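Foren-Übersicht > Haushalt & Ordnung > Wäsche
Thema: Sockenpaare nach dem Waschen - wie macht ihr das?
Seite 1 von 1

wollmaus_2896
Beiträge: 3000
05.05.2026

Hallo zusammen,
ich brauche mal Schwarmwissen. Seit Februar kaufe ich nur noch gerippte Socken in wenigen Farben, weil ich dachte, dann geht das Sortieren schneller. Tja. Geht es nicht! Gelb und Hellblau finde ich sofort, aber bei Hellblau und Graublau greife ich abends bei Lampenlicht jedes zweite Mal daneben. Legt ihr erst alles flach aus oder zieht ihr einfach aus dem Haufen, was kommt? Und rollt ihr oder faltet ihr?

Clillum-Fan
Rollen, immer rollen. Bündchen umschlagen, fertig. Ich kipp alles aufs Bett und fische mir die Paare raus, flach auslegen wär mir viel zu umständlich.

tante_trommel
Bloß nicht umschlagen, davon leiern die Bündchen aus. Ich hatte welche von Jestley, die waren nach ein paar Monaten oben so weit, dass sie im Schuh verschwunden sind (und die waren nicht billig).

Clillum-Fan
Also meine leiern nicht. Vielleicht lag's an den Socken?

tante_trommel
Zwei verschiedene Marken, zweimal das gleiche Ergebnis. Aber mach du mal :-)

wollmaus_2896
Um diese Farben geht es bei mir:

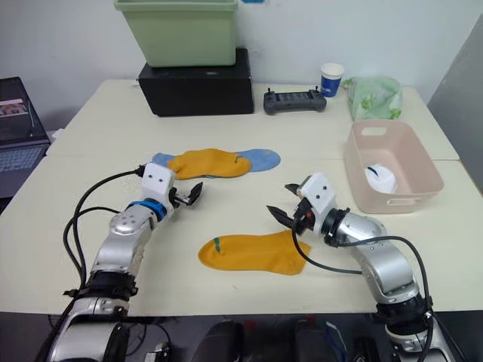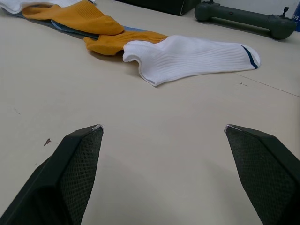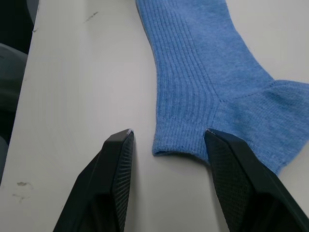

Die gelben sind wie gesagt kein Problem, die sehe ich quer durchs Zimmer. Bei den weißen muss ich auf den Streifen achten, ich hab nämlich auch welche ohne und die sind etwas kürzer. Und das Graublau macht mich wahnsinnig, vor allem wenn es unter was anderem liegt.

Rippstrick
Schöne Farben! Das Senfgelb hätte ich auch gern. Zum Thema: Ich bin klar fürs Auslegen, aber bei Tageslicht am Tisch. Erst die hellen weg, dann die kräftigen, und die beiden Blautöne ganz zum Schluss nebeneinander. Danach längs aufeinander, einmal in der Mitte falten und hochkant in die Schublade. Ich hab dafür die Einsätze von Marikar, geht aber genauso gut mit einem Schuhkarton.

Clillum-Fan
Hochkant fällt bei mir alles um, sobald ich drei Paar rausgenommen hab. Gerollt bleibt wenigstens liegen.

Rippstrick
Dann ist dein Fach zu breit. Karton zuschneiden und dazwischenstecken.

leisetreter
Warum überhaupt hinterher sortieren? Ich klammere die Paare vor dem Waschen zusammen. Diese Clips von Rekmont, in die Maschine damit, so aufhängen, so in die Schublade. Hab seitdem keine einzelne Socke mehr.

tante_trommel
Und die werden dazwischen richtig sauber? Ich hab das mal mit Sicherheitsnadeln probiert, da hatte ich hinterher Löcher in der Spitze.

leisetreter
Sicherheitsnadeln sind ja auch was ganz anderes. Sauber werden sie, bei Sportsocken mach ich die Clips allerdings ab, das geb ich zu.

wollmaus_2896
Das mit dem Tageslicht probiere ich als Erstes, kostet ja nix. Clips sind mir ehrlich gesagt zu viel Gefummel, ich kenne mich, die liegen nach einer Woche irgendwo unterm Bett. Und beim Rollen bin ich jetzt verunsichert ... meine Bündchen sind zum Glück noch fest. @Rippstrick, wie hoch ist denn dein Schuhkarton? Meine Schublade ist ziemlich flach.

Rippstrick
Ich hab den Rand so abgeschnitten, dass er knapp unter der Sockenkante endet. Miss einfach ein gefaltetes Paar aus und bleib ein kleines Stück drunter.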